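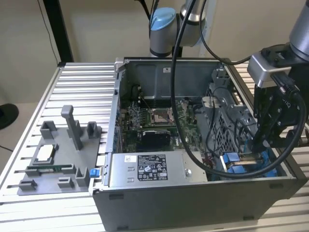 Print this page | E-mail this page

Takotdale Sound Archive: second progress report to the Vanholm Fund

Prepared by Johanna Rainer, project manager
Covers the period to the end of May

Where we are

The grant was given to us to copy, catalogue and make public the Hofstetter tapes, a set of recordings of people in Takotdale talking about farming, weather, chapel, food and, at greater length than any of us had expected, each other. We are seven months in. The copying is ahead of plan, the catalogue is on plan, and the permissions are where the plan said they would be last winter.

Copying

The collection came to us as 165 reels in apple boxes, and all of them have now been copied once. Seven will need a second go. On four of these the sound drops away in the middle and comes back with the speaker on another subject. The other three were recorded at a speed that matches none of the speeds on our machine, so that a retired quarryman from Grirer sounds like a choirboy. We have asked for a quote from a specialist and will pay for it out of the contingency line, which at the time of writing still has everything in it.

We budgeted for a lot of cleaning of mouldy tape. There was very little mould. There was a great deal of sticky tape, of the household sort, applied by the original collector wherever a reel had snapped and in a few places where it had not. Taking it off ate most of the hours we had set aside for mould, so the figure in the budget is right and the heading is wrong. Please tell us if you would like the heading changed.

Catalogue

The original index came on cards, 1051 of them, in a handwriting that gets worse as the collector gets more interested. All have been typed up. Roughly matching cards to reels was done by the end of the winter; doing it properly has taken until now, as the cards use one numbering system, the reels use another, and the boxes use the names of apples.

You asked in your comments on our first report whether we could use a standard list of subject headings. We have, and it has been good for us. I would only note that the standard list has one heading for sheep, and that we have needed to add a few beneath it.

A spot check of the typed entries turned up the usual slips in dates and spellings. It also turned up the word "indistinct" used for a passage which is perfectly distinct, and in which a speaker gives his views on his brother-in-law. The entry has been corrected. The passage itself is closed for now, under the policy described below.

Permissions

Slow. We promised to trace the speakers or their families before putting anything online, and we still think this was the right promise to make. We had pictured people being reluctant. Nearly everyone has said yes at once and then wished to record a reply.

The difficulty is with recordings that mention families still living on the same lane. Our policy is that anything said about a named person who may be alive stays closed until that person or a near relative has heard it. Two households have now heard what was said about them and have agreed to its release, on condition that the other household's goes up first. I hope to have better news on this in the final report.

Public events

We ran the listening evening in Grirer that was planned for the spring. It began at seven and was meant to finish at half past eight. The room was full, and the audience talked over the recordings in order to correct them. We took notes, and several place names in the catalogue have been changed as a result, one of them back again.

The school sessions have moved to the autumn at the school's request. The worksheet is written. The pupils who tried it out said the tapes were "all right" and the biscuits were good, and I have entered both under feedback.

Money

Spending is slightly under the forecast. Hire of the tape machine cost less than expected; postage cost more, because several families do not use e-mail and one will not accept second class. The detailed sheet is attached in your format. The column marked "In-kind (other)" has been left blank because we could not work out what it was for.

What comes next

Before the final report we intend to:

- get the faulty reels copied again
- write to the remaining families, and write again to those who replied about something else
- put the first batch of open recordings online
- hold the second listening evening, in the larger hall, with a microphone for the audience

We are asking for one change. The printed booklet was due before the online release, and we would like to swap the two round, so that the booklet can give web addresses that work. This would not affect the total. If you need it on the blue form, could somebody kindly send us the blue form? The link on your guidance page leads to the green one.

Contact: Johanna Rainer, Takotdale Sound Archive, Grirer | © Takotdale Sound Archive | Back to top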